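Dimensional Change in Small Printed Parts During Storage

Kári Vigfúsdóttir and Eyvindur Ingvarsson
Supervisor: Mikkel Damgaard
18 September 2022

1. Background

Parts made by filament printing are usually measured once, soon after printing. The parts store at Haditach keeps spares on open shelves for months before they are used, and its users had reported that some press fits became looser over the winter. This report examines whether storage humidity alone changes the outer dimensions of small parts enough to matter for a fit.

The literature we found deals mostly with nylon, which takes up water readily. Less is available on PLA, the material of most parts in the store.

2. Method

One test shape was used throughout: a 20 mm cube with a blind hole in the top face. All cubes were printed in white PLA from a single batch, using the same slicer profile and the same printer. Each cube was numbered on the underside with a fine marker.

The cubes were divided between 2 cabinets. The first, Prollby, was kept dry with silica gel. The second, Caron, held a tray of saturated salt solution to keep the humidity high and steady. Both stood in the same room, away from the window.

Width was measured across both horizontal axes with a digital micrometer. The cube was left on the bench for an hour before measurement so that it reached room temperature. The micrometer was zeroed before every session and checked against a gauge block afterward.

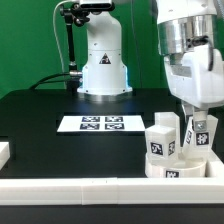

Figure 1. White 3D-printed objects on a black tabletop.

3. Results

The full data set contains 2,602 readings. Cubes from Caron were slightly wider than those from Prollby, but the difference was close to the repeatability of the micrometer. Hole diameter showed no trend in either cabinet.

A larger effect came from the operator. Readings by one of us were consistently lower, which we traced to turning the thimble past the ratchet stop. Those sessions were repeated — the original values are kept in Appendix B and excluded from the plots.

4. Discussion

Humidity does not explain the loose fits reported at Haditach. Creep under load is a more likely cause, as the affected parts had been stored assembled. Our cubes carried no load, so the experiment cannot confirm this.

The salt tray in Caron dried out once over a weekend. The humidity log shows the drop clearly, and readings from the following session should be treated with caution.

5. Further work

A loaded test is planned for October, using pins pressed into the existing cubes. Melaniia Romaniuk has agreed to lend us the Darnine fixture for this.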